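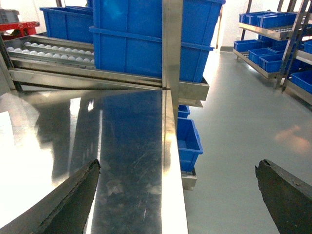
Petronella Van der Merwe wrote under my last post that stainless steel never looks properly clean however long you rub at it, and that I should have bought wood and been done with it. I have been thinking about that all week, usually with a cloth in my hand.

She has a point about the looks. Every fine scratch on a steel top shows up as soon as the light lands on it, and the cloudy smudges come back the minute I turn around. I used to chase them with polish. Now I wash it with warm water and a drop of dish soap, dry it with an old tea towel, and put the kettle on.

But oh, I do love working on it! You can slap a big lump of bread dough straight down, scrape up after yourself and start on the onions - no boards to juggle, no fretting over rings from a wet pan.

The blue bins are the other thing people write to me about. I like the big stacking kind on a shelf right behind the work surface, so flour and sugar are only a step away. Mine used to live in the pantry, and I wore a path in the floor going back and forth. Do label them, though. I left that until January one year and made 2 trays of very salty shortbread.

Next I want to sort out the spice drawer, which is a whole other story.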